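Candela Cuesta
Tue 2 April

My aunt called last night to ask if she should hold off on hiring someone to help around the house, what with the robots coming any minute now. I told her I'd think it over and then I couldn't sleep, so you all get the long version (sorry, and good morning!)

Folding towels I'll give them. The Neltska clip going around is lovely, I watched it three times with my coffee. But it's one towel, same size, same spot, and I'd love to see what happens with a fitted sheet.

On the shop floor it's a different story. My cousin's line at Gerar has had an arm packing cartons since June and she says it does 1,000 a shift and she doesn't miss the job one bit. Every carton is the same carton, though, and it arrives facing the same way.

A table at home is where I think we're still a good way off. Picking things up is coming along nicely! It's all the little decisions. Does the fruit go back to the kitchen or is somebody about to eat it? Do you put the charger away or leave it out for tonight? I've lived with my own family for years and I still get that wrong.

Somebody asked what I'd pay. Nanier wants 3,039 for theirs and I'd sooner give my aunt's neighbor 30 to come by on a Saturday and have a chat while she's at it.

So my answer for her is hire the person, and ask me again in a few years. I do want it to work, I really do. Give me one that can put a box, a glass and a vase of flowers where they each belong without my standing over it, and I'll be first in line with my purse open

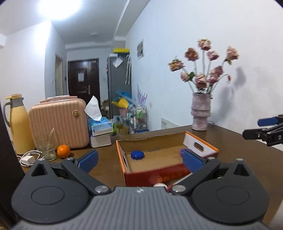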